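Why I Quit Tumbling My Beach Finds
January 14, 2020

I know I'm going to get letters for this one, so let me say up front that I own a rock tumbler. I bought it with my own money and I ran it in the garage for 3 winters until my husband asked if the washing machine was dying. I have nothing against tumblers. Agates, jasper, whatever you dug up on vacation, go ahead and shine it until you can see your teeth in it.

But beach pebbles and shells? Leave them alone!

What got me going was a visit to the gift shop at Goodall last October. We drive over to Grusville every fall, after the crowds thin out, and I always poke around in the shops when the tide is too high to walk. They had a big bin of "local beach stones," so shiny they looked like hard candy, and a lady next to me was telling her little girl that this is what they'd find if they went down to the water. Well, no, they wouldn't. They'd find gray stones and brown stones and the odd speckled one that looks wonderful until it dries off, and that poor kid was going to be so disappointed.

I think the drying off is half the fun. You pick up a wet stone, you fall in love with it, you carry it around in your pocket all morning, and by lunch it's a completely different stone. Some of them get duller and some of them get better (the chalky ones with a white ring around the middle are my favorites, and they look like nothing at all when they're wet). If you polish them all, they all stay wet forever, if that makes sense.

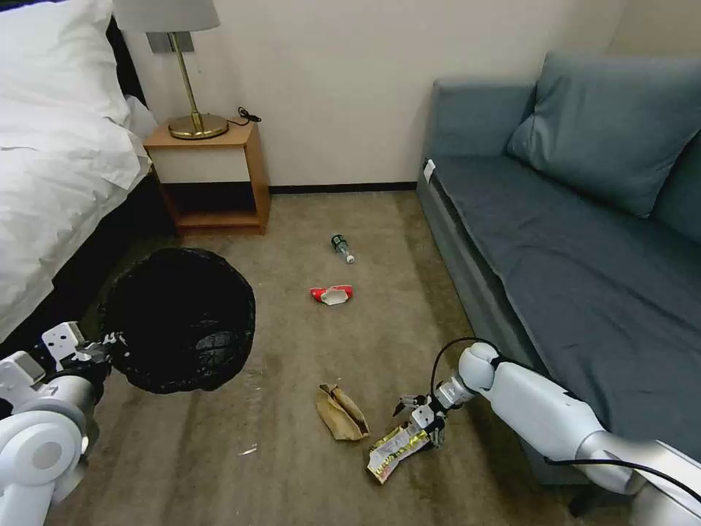 My friend Darren Lightfoot disagrees with me on every bit of this. Darren has a jar of 75 polished pebbles from the north end of Vovham beach, and he'll tell you the polishing shows you what was in there all along. He made me sit down and look at them one evening with a flashlight, and okay, a couple of them were gorgeous. There was a green one with threads running through it that I would have walked right past. So I'll give him that one. But when I asked him where on the beach it came from, he had no idea. They'd all gone into the barrel together.

My own stones live in egg cartons, with the beach and the month written inside the lid. I'm up to 41 cartons, which I realize is a lot of egg cartons. I can open one up and tell you it was blowing sideways that day and I lost a glove. The little chips and salt stains are part of that for me. I even leave the sand in.

Shells are worse, by the way. People dip them in mineral oil, or they paint them with clear nail polish, and then five years later the polish goes yellow and starts peeling. I've got a whelk from Ultine that my aunt varnished before I was born and it looks like an old tooth. A soak in plain fresh water and a soft toothbrush is all I ever do now. If there's a barnacle on there, the barnacle stays.

You could hand me 1000 shiny stones and I'd still rather have the scruffy one I found myself. Tumble your agates. And if you've got a jar like Darren's, at least write the beach on the bottom of it before you forget.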